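Stila Daypack, 34 Liters: Review After a Summer of City Trips

Print this page | E-mail to a friend

I bought the Stila in July, before a long string of short trips, and have used it on all of them since. It is sold as a bag that works as both airline carry-on and sightseeing pack. It does the first job well and the second one fairly well.

Empty, mine weighs 797 grams on the kitchen scale. Packed for four nights it holds three shirts, one pair of pants, a light sweater, a wash bag, a pair of flat shoes and a guidebook, with a little space left if the sweater is rolled. The main zipper opens on three sides, so you can get to the bottom without emptying the whole thing onto a hotel bed. The top pocket is big enough for a passport and sunglasses but not for a hardback.

The first real test was Clerkham, where the old town sits on a hill and the station does not. It is a twenty-minute climb over cobblestones, and a wheeled case would have been miserable. The bag stayed steady with the waist strap done up. Without it the load swings a bit, and the shoulder straps start to dig in by the time you reach the market square.
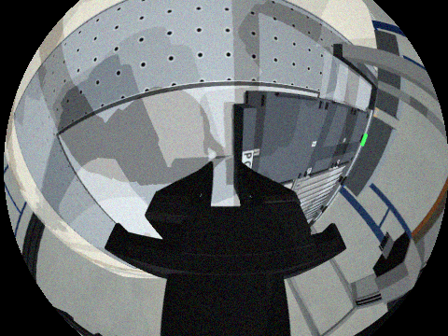 The back of the bag is where Stila has spent its money. It is a stiff foam sheet under a thin cover, punched all over to let air through. The holes are small and round and run in regular rows, the same idea as the blue-gray panel in the picture, and they go right to the edges. On a hot afternoon my shirt was still damp after the climb, but it dried faster than it does with my old pack. Crumbs and sand collect in the holes. A soft brush gets them out.

Rain is the weak point. The fabric sheds a shower, but after an hour of steady rain on the lakeside walk at Pliltden the top pocket was wet inside and my map was ruined. There is no rain cover in the box. Stila sells one separately, and I think it should be included at this price.

I also tried the Avotiņš city pack, which a friend lent me for a weekend. It is smaller and has better water bottle pockets -- the ones on the Stila are too shallow, and my bottle fell out twice on stairs. The Avotiņš has a flat back with no ventilation, though, and it would not hold enough for more than two nights.

After all this the stitching is sound and the zippers run smoothly. One strap end has begun to fray. The gray version shows dirt, so I would get the dark green.

Good for: three or four nights with a lot of walking and not much rain.
Not so good for: wet places, or anyone who carries a large water bottle.

34 comments | 300 shares

Print this page | E-mail to a friend

Related items
Clerkham on Foot: The Old Town in One Day
Where to Leave Your Luggage in Pliltden
Travel Towels Compared
Do You Need a Money Belt?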